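Speaker notes – "Teaching a gripper to make the bed"
Speaker: Bethel Ejigu, Gelness project
Slot: 26 minutes including questions

Slide 1. Title
Say hello, thank Birsen for the intro. Ask for a show of hands: who made their bed this morning? (Wait for it. Let people laugh.)

Slide 2. Why bedding
Cloth is wonderful and awful. A mug has one shape. A blanket has a new one every time you touch it, and we can't write rules for that, so we collect examples and let the model find its own way. I love this problem and I want the room to love it too, so slow down here.

Slide 3. The numbers
2265 recordings collected, 1706 kept after review. Somebody will ask what happened to the rest. Mostly fingers out of view, or a person stopping halfway to answer the door. Birsen Yalçınkaya wrote the review rules and can take the detailed questions.

Slide 4. How a recording goes
The person holds the gripper, walks up to the bed, picks a fold, pulls, lets go. One task, one recording. We ask for 3 different starting messes per home – flat, bunched, half on the floor. Play the Jusar clip with the sound off.

Slide 5. What we got wrong
First round was all plain white sheets in our own lab. The model was great on plain white sheets! Then we tried it in a real bedroom and it grabbed at printed flowers as if they were wrinkles. Pause. This is the heart of the talk, don't rush to the next slide.

Slide 6. Real rooms
Variety is what we were missing, and you only get it by going into homes where people live. We tell everyone the same thing: please don't tidy up first. Leave this slide on screen while I talk through patterns. A big dark branch printed across a pink cover, red roses on the sheet behind it, paisley on the quilt along the side – three kinds of print on one bed, and the model has to learn that none of those lines is an edge it can pinch. Point at the near end, where the cover hangs over, and ask the room where they would grab. Take two or three answers, then go to questions.

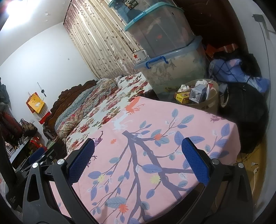
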